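About Flodar
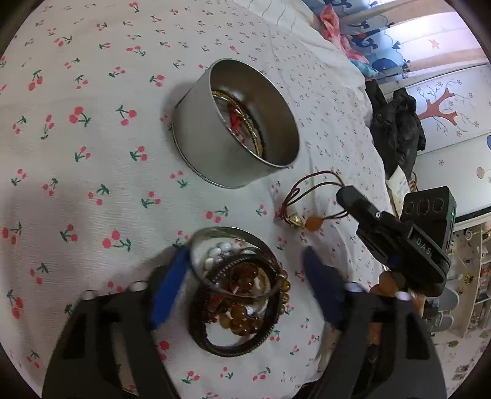
Flodar repairs and restrings everyday jewelry: beads, bangles, cord necklaces, woven bracelets and the odd pendant. We opened in April with one workbench and a shelf of thread, and we now take in 60 to 66 pieces in a normal week. Most of what reaches us is costume jewelry that a regular jeweler won't quote on. People keep it the way most homes do, with bangles in a plain metal tin and the amber and brown bead strands in a heap with everything else. You don't need to sort or untangle anything before you bring it in. We do that at the counter and write up each piece on its own ticket.

Restringing is the larger part of our work. We stock cord and thread in brown, black, red and natural, and we knot between beads on request. Loose beads should come in a closed bag. If one is missing we look for a match in our drawers, which hold over 1,000 odd beads bought from the old Gaditow shop when it closed.

Clasps and jump rings come from Clilelia. Soldering on thin bangles goes out to Vávra, two streets over, and adds 6 working days.

We don't value jewelry, buy it or test metals. Pieces not picked up after 60 days are moved to storage, and we call before that happens.

Walk-ins are fine. For larger lots, please call ahead so we can clear the counter.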